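PRESSEMITTEILUNG
Zur sofortigen Veröffentlichung – Sperrfrist keine

Prantl bringt Wurari nach Deutschland: Kartenspiel von Ruaridh Carnegie erscheint im Mai

Erste deutsche Auflage mit 1025 Exemplaren, Vorbestellung ab sofort, Auslieferung über Clondico

21. März 2021. Der Spieleverlag Prantl veröffentlicht im Mai die deutsche Ausgabe von Wurari, dem Handelsspiel des schottischen Autors Ruaridh Carnegie. Vertrag mit dem Originalverlag Holtley ist unterschrieben, Druckfreigabe erteilt, Schachteln sind in Produktion. Der Ladenpreis liegt bei 28 Euro. Für alle, die das Original kennen: gleiche Karten, neue Anleitung, andere Schachtel. Für alle anderen steht das Wichtigste weiter unten.

Worum es geht

Ein Hafen, irgendwann zwischen Segel und Dampf. Schiffe kommen an, niemand weiß genau, was geladen ist, und am Kai stehen Leute, die schon verkauft haben, was sie noch gar nicht besitzen. Wurari ist ein Spiel über Versprechen. Man sagt einem Mitspieler eine Lieferung zu, bekommt dafür sofort Geld und muss dann sehen, wo die Ware herkommt. Klappt das nicht, wird nachverhandelt. Oder gestritten. Meistens beides.

Gespielt wird ausschließlich mit Karten, ein Brett gibt es nicht. Ware, Schiffe, Wechsel, dazu die Gerüchtekarten, an denen sich in den Testrunden die Geister geschieden haben. Ein Gerücht wird verdeckt ausgespielt und darf wahr oder gelogen sein. Wer es anzweifelt, zahlt. Wer es glaubt, zahlt vielleicht später mehr. Empfohlen ab 10 Jahren, wobei jüngere Kinder, die gern feilschen, gut mitkommen, sofern jemand beim Lesen der Wechsel hilft.

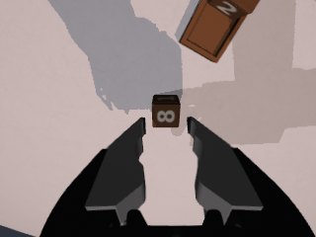 Carnegie hat das Spiel über mehrere Winter entwickelt, zuerst mit beschrifteten Karteikarten, später mit einem selbst gedruckten Satz, der reihum verliehen wurde und nie vollständig zurückkam. »Es gab eine Fassung mit Wetter, eine mit Piraten und eine mit Zöllnern. Alle drei waren schlechter«, so Ruaridh Carnegie. »Als ich alles weggelassen hatte, was nicht am Tisch besprochen wird, fingen die Leute an, sich richtig in die Haare zu kriegen. Da wusste ich, dass ich aufhören kann.«

Bei Holtley ist die englische Ausgabe in kleiner Stückzahl erschienen und war schnell vergriffen. Prantl hatte da bereits ein Exemplar auf dem Redaktionstisch. Der Kontakt kam über einen Brief zustande, Papier, Umschlag, Briefmarke, weil auf der Schachtel keine Mailadresse stand. Antwort nach ein paar Wochen, ebenfalls auf Papier. Danach ging es zügig.

Was die deutsche Ausgabe anders macht

Die Anleitung ist komplett neu geschrieben. Die englische Fassung erzählt viel und erklärt die Sonderfälle am Schluss, das hat in unseren Runden zu Blättern und Fragen geführt. Jetzt: Aufbau auf der ersten Seite, Spielablauf auf der Doppelseite, Sonderfälle direkt bei der jeweiligen Karte. Ein Beispielzug mit allen Zwischenschritten. Das Glossar ist entfallen, der Platz wurde für das Nachverhandeln gebraucht, dort kamen die meisten Rückfragen.

Geändert wurde auch die Kaufmannssprache. »Bill of exchange« heißt bei uns Wechsel, der Rest durfte ein wenig altmodisch klingen. Frachtbrief, Löschgeld, Liegezeit. Lange diskutiert haben wir über die Gerüchte. Die englischen Texte leben von Redensarten, die sich nicht übertragen lassen, also hat die Redaktion einen Teil neu erfunden und Carnegie in Rückübersetzung vorgelegt. Abgelehnt hat er zwei, beide mit Heringen.

Die Karten sind etwas dicker geworden und haben eine Leinenprägung. Rückseiten jetzt nach Kartentyp in der Helligkeit klar unterschieden, damit auch Menschen mit Farbfehlsichtigkeit den Stapel sofort erkennen. Auf den Vorderseiten steht zusätzlich ein Symbol in der Ecke. Das Innenleben der Schachtel hält die Karten auch mit Hüllen, darum hatten Vielspieler ausdrücklich gebeten.

Die Schachtel selbst ist kleiner als die von Holtley. Weniger Luft, weniger Karton, passt in die Jackentasche, wenn die Jacke mitmacht. Keine Folie um die einzelnen Stapel, Papierbanderolen stattdessen. Außen bleibt vorerst eine dünne Einschweißung, der Handel wollte das so, für die zweite Auflage wird eine Lösung mit Siegelpunkten geprüft.

Spielen ohne Messe

Eine Vorstellung vor Publikum hätten wir uns gewünscht. Geht in diesem Frühjahr nicht. Die üblichen Frühjahrstreffen fallen aus oder finden am Bildschirm statt, und ein Verhandlungsspiel vor Laufpublikum mit Abstand und Maske wäre ohnehin ein trauriger Anblick. Prantl geht deshalb einen anderen Weg und verschickt Leihexemplare an Spielekreise, Bibliotheken und Schulen mit Spiele-AG. Zwei Wochen behalten, spielen, weiterschicken. Porto für den Weiterversand liegt bei. Interessierte melden sich bitte formlos bei der Redaktion, kurze Angabe genügt, wer spielt und wie oft.

Wurari lässt sich auch zu zweit spielen. Die Variante für zwei war im Original eine halbe Seite und nicht mehr als eine Notlösung, für die deutsche Ausgabe ist sie mit Carnegie überarbeitet worden. Ein dritter Kaufmann sitzt als Kartenstapel mit am Tisch und kauft nach festen Regeln ein. Er lügt nie, was ihn erstaunlich lästig macht. Gerade für Haushalte, in denen sich seit Monaten dieselben beiden Personen gegenübersitzen, dürfte das interessant sein.

Für Runden per Videogespräch stellt der Verlag zum Erscheinen einen Bogen zum Selbstausdrucken bereit. Voraussetzung ist, dass jede Seite ein eigenes Exemplar hat. Die Gerüchte funktionieren über Video übrigens tadellos, das Feilschen braucht etwas Disziplin, weil immer zwei gleichzeitig reden.

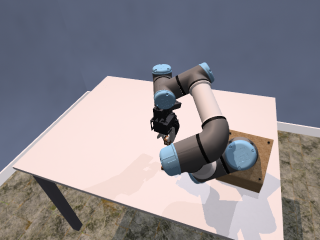
Heller Tisch mit montiertem Roboterarm. Computergrafik.

Vertrieb und Verfügbarkeit

Die Auslieferung an den Fachhandel übernimmt Clondico. Händler bestellen wie gewohnt über ihren Ansprechpartner oder das Händlerformular, Abnahme ab einem Stück möglich, kein Mindestwert für Erstbesteller. Remissionsrecht nach den üblichen Bedingungen. Ein Demoexemplar liegt jeder Bestellung ab 10 Schachteln bei, ohne Berechnung, bitte bei Bestellung angeben, sonst wird es vergessen. Aufsteller aus Pappe gibt es solange der Vorrat reicht.

Geschlossene Läden mit Abholservice: Clondico liefert auf Wunsch auch direkt an die Kundin oder den Kunden, Rechnung läuft weiter über das Geschäft. Das hat sich im Winter bei anderen Titeln bewährt und wird für Wurari fortgeführt. Die Marge ändert sich dadurch nicht.

Wer privat vorbestellen will, tut das am besten beim Spieleladen vor Ort. Prantl verkauft Wurari nicht im eigenen Webshop, jedenfalls nicht vor dem Sommer. Die erste Auflage umfasst 1025 Exemplare, davon ist ein Teil für die Leihaktion und für Rezensionen zurückgelegt. Ob und wann nachgedruckt wird, entscheidet sich nach dem Verkaufsstart. Papierpreise sind derzeit ein eigenes Thema.

Österreich und Schweiz werden zeitgleich beliefert, soweit der Zoll mitspielt. Schweizer Preis folgt.

Ausblick

Eine Erweiterung ist in Arbeit, Arbeitstitel »Nebelhafen«. Neue Schiffe, neue Gerüchte, dazu eine Regel für Versicherungen, über die noch gestritten wird. Kein Termin. Carnegie schreibt dazu: »Die Versicherung ist fertig, wenn niemand mehr damit reich wird, der sein eigenes Schiff versenkt. Im Moment wird man es noch.« Holtley plant die englische Fassung parallel, beide Verlage wollen gemeinsam drucken lassen.

Außerdem bei Prantl in Vorbereitung: ein Würfelspiel für die Kleinsten und die Neuauflage eines vergriffenen Stichspiels aus dem eigenen Programm. Dazu eine gesonderte Meldung.

Über den Autor

Ruaridh Carnegie lebt und arbeitet in Schottland. Gelernter Buchbinder, später Lehrer, seit einigen Jahren Spieleautor in der Zeit, die übrig bleibt. Wurari ist seine erste Veröffentlichung. Der Name bedeutet nach seiner Auskunft gar nichts und war das Wort, das seine Tochter als Kleinkind für Boote benutzt hat.

Über Prantl

Prantl ist ein unabhängiger Verlag für Karten- und Würfelspiele. Kleines Programm, wenige Neuheiten im Jahr, dafür lange lieferbar. Die Spiele werden in der Redaktion und mit wechselnden Testgruppen geprüft, bevor sie in Druck gehen, bei Wurari seit dem vergangenen Herbst überwiegend per Video und Paketpost.

Eckdaten

Titel: Wurari
Autor: Ruaridh Carnegie
Verlag: Prantl, Lizenz von Holtley
Vertrieb: Clondico
Alter: ab 10 Jahren
Preis: 28 Euro (unverbindliche Preisempfehlung)
Erscheint: Mai

Rezensionsexemplare

Bitte per Mail an die Presseabteilung, mit Angabe des Mediums und der Lieferadresse. Wer im Homeoffice sitzt, bitte die private Anschrift nennen, Pakete an verwaiste Redaktionen kamen zuletzt reihenweise zurück. Versand ab Erscheinen, in der Reihenfolge des Eingangs. Eine digitale Fassung der Anleitung kann vorab geschickt werden, Sperrvermerk gibt es keinen, wir bitten aber darum, sie nicht komplett online zu stellen.

Interviews mit dem Autor sind telefonisch oder schriftlich möglich, auf Englisch. Termine vergibt der Verlag, abends geht es bei ihm besser als morgends.

Abdruck honorarfrei, Beleg erbeten.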